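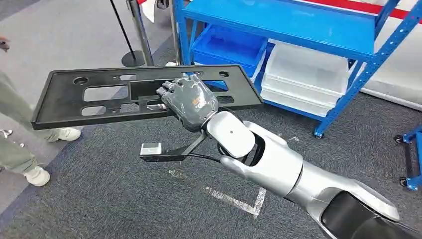
Macarena Olmedo
Spent most of July getting the parts room at Grinwood back in order. Short thread on what we changed, mostly so I remember it myself.

The black plastic panels were the worst of it. Long, shallow, a raised rim and a lot of cutouts. They don't stack well. The rims ride up on each other and the pile leans.

We tried laying them flat first. That lasted until Trinidad needed one from the bottom and had to take the whole pile down on the carpet.

Now they stand on edge on the blue shelving, round holes at the top. You can pull one without touching the rest.

Total after the recount is 389. The old sheet said almost 700, but Rodrigo had entered the Ortuño delivery twice. Fixed now.

Shelf labels: part name first, then the Plikar number. It used to be number only, and new people had to go look it up every time.

No shelf gets more than 80 panels. Past that you need 2 hands and a knee to get one out.

Carpet is staying. Dark gray hides the dust, so we vacuum at 4 pm whether it looks like it needs it or not.

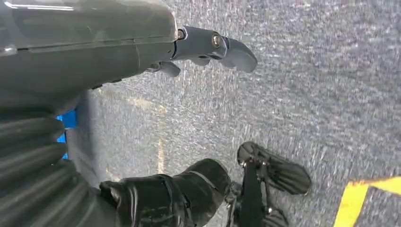 Down near the floor, a sliver of bright blue at the left.

Still to do: the small clips, and the bottom shelf by the door - it's full of Biren packaging and I haven't opened half of it.

Wissam asked for the label template. I'll post it once I fix the margins.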